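Kovero arm kit, reviewed after five weeks: can it do the chores yet?

Posted 16th October by Nermin Polat

Short answer, no. Longer answer, some of them, slowly, if you stand there.

Paid 1769 for the full kit including the two-finger gripper, over the odds in my view (Tustlow had it at 1321 without the force sensor, which you want). Setup took a weekend. Manual is poor. Cable clips useless, buy proper ties.

What I wanted: labels written, shelves wiped, parts put back in the right tub. Boring shop stuff. Wiping is ok on a flat top, hopeless near an edge. Tubs fine untill somebody moves one.

Writing is the one everybody asks about. Pen and a plain sheet of paper, sounds like nothing. A pen is thin, it rolls, it wants a light touch, and paper slides. 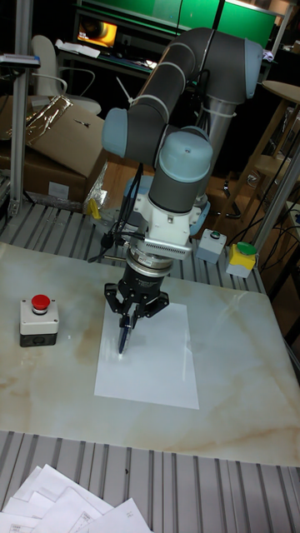
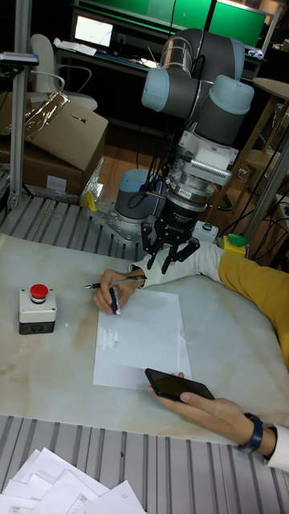

Pens and paper

Fat barrels only. Slim biros twist in the grip once the tip drags. Kaan Bozkurt got a decent row of capitals from it, then the same program a few milimetres lower went through the page. Table height matters far more than the manual lets on. Still needs a person to put a pen in straight and square the paper up. I can write 2 labels in the time that takes.

Good

Quiet. Stop button is big and works first press. Spares from Pretwood came quickly.

Bad

Price. Software forgets the tool settings after an update. Support answers in days.

Would I buy again? For the tubs, maybe. For the house, no chance, mine still can't pair socks. New gripper fingers due in November, will update if they're any better.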